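The Table Came First

Grellberg is the kind of town where you can park in front of the place you're going, and on the September afternoon I drove up there I parked directly in front of the workshop and then sat in the car for a minute because I was early. It didn't matter. The door was already open and the owner was waving me in with a dish towel, telling me there was coffee if I didn't mind it strong, and that I should watch the step.

She has been selling tables and small things for the table out of this building for 11 years now, under the name Grondgate, which was the name of the street she grew up on. She asked me to leave her own name out of the piece. "Put the shop in," she said. "People who want me will find me behind the counter anyway, and my mother reads everything."

So we sat down, and for the first half hour we talked about pine.

I had always thought of pine as what you buy when you can't afford something else, and I said so, which may have been rude, but she only laughed and poured more coffee. "Everybody thinks that! I thought that," she said. "My first table was pine because it was the cheapest board at the yard, and I was embarrassed by it. I kept a cloth on it for two years. Then one summer the cloth was in the wash and the sun had been coming in on the bare end, and it had gone this color, like honey on toast, and I never put the cloth back."

She likes the long lines in the grain, and she'll turn a board this way and that for a good while before deciding which face goes up. She likes that it takes a dent. A customer once brought a table back because a child had pressed a fork into it, and she talked him into taking it home again. "I told him, in ten years you'll be looking for that mark with your thumb," she said. "He sent me a card at Christmas, so I suppose we're still friends."

The finish is an oil she buys from Tripathi, a small supplier a couple of hours south, and she puts it on thin and rubs it in with old T-shirts. She tried lacquer early on and hated how it felt under her forearms. "You sit at a table with your arms on it," she said. "You're touching it all through breakfast. It ought to feel like something."

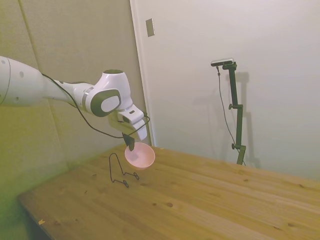

The pink bowl and the bent wire piece on a honey-colored pine tabletop.

The bowls came later, and they came by way of an argument. Her sister thought that a shop full of pale wood was going to look like the inside of a crate, and that what it wanted was some color, and cheap color at that, the sort of thing a person could carry home the same day. They went back and forth over it for most of a winter. In the end she ordered a box of shallow plastic bowls in a soft salmon pink, mostly to prove her sister wrong, and they sold before she had finished writing out the price cards.

"Plastic!" she said, shaking her head. "I had people driving in to look at a dining table, a table they'd be paying off until spring, and they'd walk out with a little pink bowl and be perfectly happy. I was cross about it for a week or so. Then I took one home, and I've eaten my cereal out of it ever since."

She thinks it has to do with the two colors sitting together, the pink and the yellow of the wood, and with the bowl being low enough that you can see right into it from your chair. Deep bowls make her feel as though she's being asked to finish something. A shallow one is good for keys, for three apricots, for the buttons that come off in the laundry and wait there until somebody finds the thread.

I asked her about wire, since I'm fond of it myself and have a drawer at home full of bent things that I can't throw out. She got quite animated. There's a great deal you can do, she told me, with one length of thin dark wire and a pair of pliers, if you're patient. She starts with a tall narrow loop, an arch really, and then turns the ends outward so they make little feet. "The feet are where it goes wrong," she said. "I've had ones that leaned, and ones that walked across the table every time a truck went by. You bend it, you set it down, you swear at it a bit, you bend it again."

And what are they for? She seemed to find this a funny question. A recipe card, she offered, or a postcard, or a napkin. One customer hangs her reading glasses on hers. Another told her it was the nicest thing in the house and that she'd never put anything on it at all.

The one subject that made her go quiet was size. Vimance, a furniture chain out of the city, had asked her to supply a line of tables, and she thought about it hard, she said, and even drew up the plans. The order was for 249. She went home and did the sums at the kitchen table, and somewhere around her second cup of tea she noticed that she was running her hand back and forth along the edge, feeling for the place where she'd sanded it a little rounder than the rest.

"And I thought, I'd have to stop doing that," she said. She wrote to them in the morning and turned it down. She says she still wonders about it when the heating bill comes.

We had let the coffee go cold by then. She walked me out past the stacked boards, stopping twice to show me knots she was saving for something, and when I asked what, she said she hadn't the least idea yet, but did I want to see one more?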